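Skavitz Meno Bench Cell – two-arm tabletop cell for instrument handling

Product details | Set-up | Care and repair | Spares

The Meno is a fixed bench cell with two jointed arms, two parallel grippers and a head camera. It is supplied for work with small, thin and shiny items that lie flat, such as tweezers, forceps and scissors. The arms are mounted at the near edge of the table and share one working area. This page covers the placing of the table, the routing of the cables, the care of the gripper fingers and the parts that can be changed on site.

Page revised 16/05/2023. Applies to cells with Volta controller, release 2 and later.

Working area

The table should be pale, matt and free from pattern. Set it against a plain wall where possible. Strong patterns behind the far edge slow down the head camera at start-up.

Place the instrument tray in the middle of the table with its long side parallel to the near edge. The pad or pouch goes directly in front of it, within reach of both grippers. Items that play no part in the task may stay on the table if they are kept along the far edge and do not move between runs. Leave 60 mm of clear table between these items and the tray. 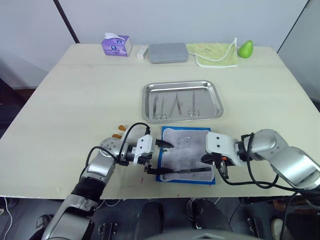 Meno cell with tray, pad and both arms over the working area. Instruments in the tray point towards the far edge.

Steel trays with a raised rim reflect overhead light. If the camera reports a false edge along the rim, lower the exposure by one step in the Volta menu and repeat the table check. Do not cover the rim with tape – the left gripper passes close to it and the fingers will catch.

Cable routing

Each arm carries a black cable to its gripper. The cable must stand clear of the joints in a free loop and must not be pulled tight at any point of travel. To check the loop:

1. Set the controller to Hand Guide.
2. Move the wrist slowly to the far left, then the far right.
3. Watch the cable at the upper joints. It should rise and fall without touching the finger tips.
4. If it drags on the table, shorten the loop at the clip and repeat.
5. Tighten the clip screw by hand only.

A loop that is too short wears the plug at the gripper end. Most cables returned to us show wear at this plug, with the rest of the cable sound.

Gripper fingers

The standard fingers are black and tapered, for picking up thin handles from a flat surface. They are sold in pairs under the name Danzer. Upper and lower fingers differ and are marked inside the base.
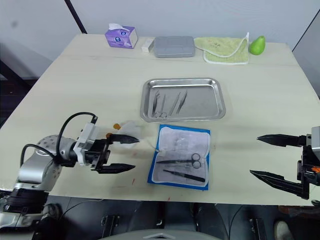
Grippers open on both sides of a blue-bordered instrument pouch.

Wipe the fingers with a dry lint-free cloth at the end of each shift. Alcohol wipes may be used on the tips but should be kept away from the base. Inspect the tips under a lamp once a week. A tip with a visible flat spot should be changed, and both fingers of that gripper must be changed together.

After fitting new fingers, run Finger Zero from the Volta menu. The routine closes the gripper fully, opens it and stores both end points. Keep hands and instruments out of the jaws until the display shows Ready. If the two end points differ from the stored values by more than 128 counts, the finger is not seated. Remove it, clean the slot and fit it again.

Checking the grip over a soft surface

Cloths and film pouches wrinkle, and the height under the fingers changes with them. The grip should be checked on the surface that will be used in production, with the instruments laid roughly parallel across it. Set the approach speed to Low for the first run.

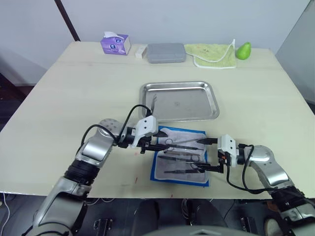

Both grippers holding instruments over the blue-bordered cloth, tray behind.

If an instrument turns in the jaws, check the finger tips first and the grip force second. Raising the force on worn tips marks the handles and does not cure the fault. If the fingers press into the cloth, raise the surface height by 1 mm at a time.

Joint housings

The screws around the joint housings are set at the factory. They are not service points and should not be loosened on site. Noise from a joint, or play that can be felt at the wrist with the brakes on, should be reported with the joint number and the running hours. Arms are due for inspection at 1,741 hours; the controller gives notice on the start screen.

Spares held in stock

Danzer finger pair, tapered, black
Gripper cable with plug, left or right
Cable clip with hand screw
Head camera cover glass
Gripper, complete, white housing

Stocktaking takes place each January and orders sent in that month may leave later than usual. Complete arms are exchanged, not repaired on site.

Technical questions: Ferdinand Hubmann, Skavitz Service. Please have the cell number and the Volta release to hand.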